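Orkis: A Task-Level Planner and Grasp Supervisor for Tabletop Serving

Project report, Robotics Software Laboratory
Submitted Monday, February 10, 2025

Abstract

This report covers the software written for Orkis, a single-arm tabletop serving system. The work consists of a task planner that orders pick, carry and place actions, a motion layer that generates collision-checked trajectories, and a supervisor, named Hotside, that watches the carry phase and decides whether to continue, slow down or put the object back. We describe the architecture, the constraint handling for vessels that must stay upright, and the results of a replay study on 2678 logged carry segments. The main finding is that most supervisor stops were caused by timestamp errors in our own logging code and very few by the motions themselves.

1. Background and scope

Earlier work in the lab used a fixed sequence of waypoints for each object. Changing the table layout meant teaching the waypoints again. Orkis replaces the sequence with a small symbolic planner and a parameterized motion library, so that a new layout only requires new object poses.

The scope is limited to software. The arm, the gripper and the low-level joint controllers were provided and were not modified. Perception is limited to pose estimation for known objects; no object is learned from scratch. Pouring was listed as a stretch goal in the proposal and was not attempted.

2. Architecture

The system runs as 4 processes:

pose_server publishes the estimated pose of each known object in the table coordinate system, with a covariance and a capture timestamp.

planner accepts a goal such as on(teapot, coaster) and returns an ordered list of actions with preconditions.

motion converts each action into a joint trajectory and streams it to the controller.

hotside subscribes to everything and can veto or scale the active trajectory.

The processes communicate over a message bus called Drirnel, which was written for a previous student project. Drirnel guarantees ordering within a topic but not between topics. This property turned out to matter and is discussed in Section 5.

Every message is written to disk by a logger that runs on the same machine. Logs can be replayed into any one of the processes with the others disabled. All tuning after July was done on replayed logs first and on the arm second.

3. Planning

The planner uses forward search over a small set of predicates: on, holding, clear, upright and reachable. The state space for one table is small enough that no heuristic is needed. Replanning is triggered when a precondition of the next action is false in the current state estimate.

Two changes were made to the usual formulation. First, placement targets are regions with a margin. A coaster is a disc in the table plane, and a place action is valid if the base of the vessel is predicted to land inside the disc with the margin removed. Second, upright is treated as a path constraint on the carry action. In the first version it was only a precondition, and the planner returned plans in which the pot was upright at both ends and tilted in between.

Objects that are not the target of any action are passed to the motion layer as obstacles. Cups with saucers are modeled as one cylinder each, using the saucer radius. Items below a height threshold are ignored during carry and considered only during the final descent, where they can interfere with the fingers.
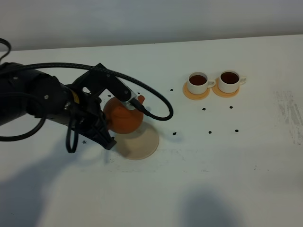 Figure 1. Teapot held over the coaster by the gripper, with two filled cups on saucers behind it. The small black pieces fall under the low-object rule of Section 3.

4. Motion generation and control

Trajectories are produced in three phases. The lift phase moves vertically for a fixed height. The carry phase is planned in joint space with an orientation constraint on the gripper, projected at each sample. The descent phase is a straight line in Cartesian space with reduced speed.

The projection step was the slowest part of the first implementation. It computed a fresh Jacobian at every sample and iterated until the orientation error was below tolerance. The current version reuses the previous Jacobian for as long as the joint displacement stays small. Path quality did not change in any way we could measure and planning became fast enough to run between actions without a noticeable pause.

Cable clearance is handled conservatively. The cables on the arm are not tracked. Instead, the wrist link is enclosed in an inflated collision volume, and wrist rotation is limited to a range in which the loops were checked by hand. The inflated volume rejects some poses that are physically possible, mostly with the gripper low and close to other objects. We accepted this loss. A proper cable model would have been a separate project.

The streaming controller runs at 100 Hz. Velocity scaling is applied at the output, so the supervisor can slow a motion without asking for a new plan. A scale of zero is a controlled hold and does not open the gripper.

5. The Hotside supervisor

Hotside evaluates three monitors on every control cycle:

Tilt. The angle between the vessel axis and the table normal, computed from the gripper pose and the stored grasp transform.

Slip. The difference between the expected vessel pose and the pose reported by pose_server.

Separation. The minimum distance between the held vessel and any registered obstacle.

Each monitor returns a scale between zero and one, and the lowest value is applied. If the scale stays at zero for longer than a configured time, Hotside requests a return action from the planner.

The slip monitor gave the most trouble. During carry, part of the vessel is covered by the fingers and the upper bracket, and the pose estimate becomes less certain. The original threshold did not use the covariance, so a poor estimate looked the same as a real displacement. Dividing the error by the estimated standard deviation removed many of the false stops, but not all.

The remaining stops had a different cause. Messages were stamped on arrival at the logger and not at capture. Because Drirnel does not order messages between topics, an arm state could be paired with an older vessel pose. At carry speed this produced an apparent offset along the direction of travel. The fix was to carry the capture time through the whole pipeline and interpolate the arm state to match it. Older logs had to be repaired with a script, restamp_log, which estimates the delay from the lift phase, where the motion is vertical and the offset is easy to isolate.

6. Evaluation

The replay set contains 2678 carry segments extracted from logs recorded during development. Each segment was replayed through three versions of Hotside: the original, the version with normalized slip error, and the version with normalized error and corrected timestamps. Segments were included whether or not the original run was completed.

The first change reduced the number of stops. The second reduced it further and had the larger effect. After both changes, the stops that remained were dominated by the separation monitor, mainly on layouts with a coaster close to a saucer. These are consistent with the inflated wrist volume and we do not count them as errors.

Replay has a known weakness. The arm does not react to the new decisions, so a segment is informative only up to the first cycle in which the versions disagree. We therefore compared first decisions only and discarded everything after that point.

Planner behavior was tested separately with generated table layouts. Of 3871 layouts, every one with a valid plan under the symbolic model was solved, as expected from an exhaustive search. Failures appeared one level down, when the motion layer could not find a constrained path for a carry action that the planner considered reachable. The reachable predicate is computed from the endpoint alone and is too optimistic.

7. Tooling

A viewer, Eichhorn, was written to inspect logs. It plots the three monitor values against time and marks the cycle in which a stop was issued. It also shows the age of each message at the moment of use. The age plot was added late. Had it existed earlier, the timestamp problem would have been visible in the first week of testing.

Configuration is kept in a single file per table layout. The file is hashed, and the hash is written to the log header. Logs without a hash are rejected by the replay tool unless the --legacy flag is given.

8. Open issues

The grasp transform is assumed constant after lift. A slow rotation of a round vessel between the fingers would not be seen by the tilt monitor and only partly by the slip monitor, given the symmetry of the body. The spout could be used as a reference feature when it is visible.

Failures in the motion layer are reported to the planner as a generic error. The planner then retries the same action once and gives up. It should instead receive the failed constraint and mark the placement as unreachable from the current grasp.

Liquid is not modeled. Acceleration limits during carry were set by hand and are the same for full and empty vessels.

restamp_log assumes one constant delay per file. A few long logs show drift, and for these the repaired stamps are less accurate toward the end. The affected files are listed in the README of the replay set.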